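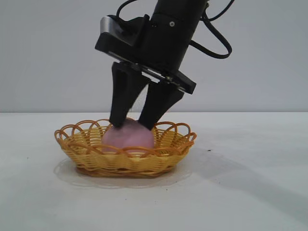
I built the Semance teaching kit for people who already own a robot arm and are sick of typing waypoints. You hold a small hand controller, the arm goes where your hand goes, the fingers close when you squeeze, and the whole thing gets saved as a demonstration you can play back or feed to whatever training setup you use. My favorite first task is still a soft pink ball and a little yellow-orange basket, and I'd tell any new owner to start with something like it. A foam-type ball forgives a clumsy squeeze, and with two long tapered fingers coming down from above you get a clear look at both tips against the top of the ball. The low scalloped rim keeps you on your toes, though! Come in too flat and you'll find out very quickly how your arm feels about basket loops.

My name is Jonas Grabner and I run Jasent, which is me, a bench, and a lot of cable. Semance is our second product. The first one, Sukon, was a plain foot pedal for starting and stopping recordings, and plenty of you still use it (it works with Semance too, just plug it into the port marked PEDAL).

What you get

One hand controller, right or left handed, pick when you order
One base unit with power supply
Controller cable, 12 feet
Wrist strap and two sizes of finger loop
Mounting plate for the base unit, with screws
Recording software for Linux and Windows
Printed quick start guide

The arm and gripper are not included. I get that email a lot, so there it is in plain words.

How it feels to use

The controller sits in your palm kind of like a fat marker. Thumb on the clutch button, first two fingers in the loops. Hold the clutch and the arm follows you. Let go and the arm stays put while you move your hand back to somewhere comfortable, same as picking up a mouse when you run out of desk. Most people get the clutch within a couple of minutes and then forget it's there.

The finger loops drive a parallel gripper. Squeeze halfway and the fingers go halfway. I spent most of a winter on this part and I'm pretty proud of it, because an open/close button is fine for metal blocks and miserable for anything soft. There's a squeeze limit in the software too. Please set it before you hand the controller to your kid or your boss.

You can also skip the controller and teach by hand, if your arm has a free-drive mode. Grab the wrist, walk it through the job, tap the pedal at each spot you care about. Semance records that in the same file format, so you can mix the two kinds of demonstration in one project. I like hand guiding for big slow moves and the controller for the last couple of inches, where my own hand on the wrist just gets in the way of seeing anything.

Recording

Each demonstration saves joint positions, gripper opening, and the controller signal, all on one clock. Plug in up to 2 cameras and the video gets lined up with the rest. You name the task, press record, do the thing, press stop, and the software asks keep or toss. Toss freely! I used to hang on to every fumbled attempt and all it did was make me sort through them later.

For the ball-and-basket job I recorded 51 demonstrations on my own arm, moving the basket a little each time and turning it now and then. That set comes with the software under the name Bălan, so you can open it up and poke at it before you've recorded a single thing yourself. Trim the ends, change the playback speed, break things, it's only a copy.

Setting up

Bolt the base unit somewhere it can't slide. Run your controller cable on the side away from the arm, and check that the arm's own cables have enough slack to loop out without snagging when the wrist tilts. Then run the matching routine, where you point the controller along each direction as the software asks and it works out which way is "forward" for you. Do this again any time you change where you stand. If left and right feel swapped, you skipped it (I have done this myself more than once).

Start at quarter speed. Keep the arm's emergency stop within reach of your free hand, always, and don't put your head in the work area to get a better look. Move a camera or move your chair.

Will it work with my arm?

It'll work with any arm that accepts streamed joint or position commands over Ethernet. Older arms that only run stored programs can play back a Semance recording but can't follow your hand live. For grippers, you want one that reports its opening. If it only knows open and closed, you can still use the kit, but you'll lose the halfway squeeze. Send me the model numbers if you're not sure and I'll look them up.

Price and shipping

Semance is $771 with everything listed above. Extra controllers and the Sukon pedal are priced separately on the accessories page. Left-handed controllers take a bit longer, as I build those in small batches. You can return a kit within 30 days if the seal on the base unit is still in place, and I'll replace worn finger loops free for the first year. Just drop me a note with your order number.

Updated 31/07/2021: the software now remembers your squeeze limit separately for each task, and the toss button finally has an undo. Existing owners can grab it from the downloads page with the key printed on the bottom of the base unit.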